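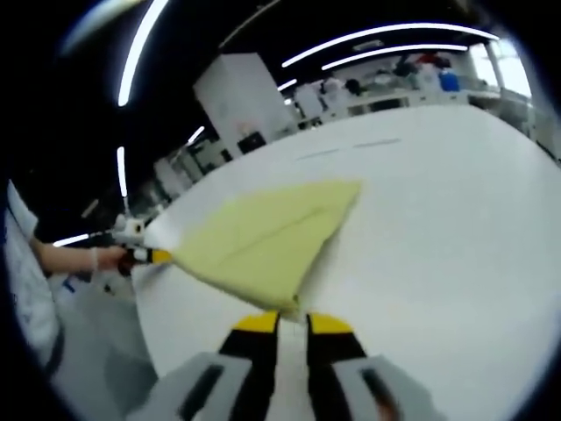 Cloth task, two-operator handling. Yellow-green cloth held between two hand-held grippers over the white table.

Bangera Cell, Hand-Held Demonstration Station
Pre-Session Safety and Inspection Checklist
Task: cloth spread and fold
Site: Brisadell
Form 311, June issue
Status codes: OK / FIX (use allowed, repair open) / STOP (no use until cleared)

1. Table and floor
1.1 Tabletop clean, no grit or tape residue. OK
1.2 Table section joints flush. FIX
Comment: Slight step at one joint, can be felt with a fingernail. Cloth hem catches when dragged across it. Keep demonstrations on the near side until the table feet are adjusted.
1.3 Floor clear along both operator positions. OK
1.4 Table height locked. OK

2. Hand-held grippers (check each tool separately)
2.1 Yellow fingertips seated, no splits or lifted edges. Tool A OK, Tool B FIX
Comment: Tool B, one tip has a nick at the corner. It has not marked the cloth. Replace at next service.
2.2 Fingers close evenly and meet at the tips. OK
2.3 Housing slots free of lint. OK after cleaning
Comment: Lint builds up fast with this cloth. Clean every 200 demonstrations, or sooner if the trigger feels stiff.
2.4 Pinch points known to both operators. Free hand stays behind the housing while the fingers are closing. OK
2.5 Camera mount tight, lens clean. OK
Comment: Haze from the ceiling lights in the upper corner of the test recording. Lens wiped, no change. Accepted for this task.

3. Recording
3.1 Both tools tracked before the cloth is picked up. OK
3.2 Clocks matched between tools. OK
3.3 Storage free for the full session. OK
3.4 Previous session reviewed. FIX
Comment: 79 demonstrations recorded, 7 rejected. All rejects were tracking loss when one operator reached across the other tool. Agree on sides before starting and hold them.

4. Operators
4.1 Sleeves close-fitting or fastened at the wrist. OK
4.2 Start and stop calls agreed. OK
4.3 Pull on the cloth light. Release on the stop call, both sides together. OK
4.4 Break taken between blocks. Not checked
Comment: No break time entered on the Grerkero log sheet. Enter it next time.

5. Replay on the arm (Flariditz enclosure only)
5.1 Door interlock tested. OK
5.2 Emergency stop tested from both sides. OK
5.3 First replay at reduced speed, no cloth loaded. OK
5.4 Demonstrations from a tool marked STOP removed from the replay set. N/A

Result: station released for use. Open items 1.2, 2.1 (Tool B), 3.4. Item 4.4 to be checked at the next inspection.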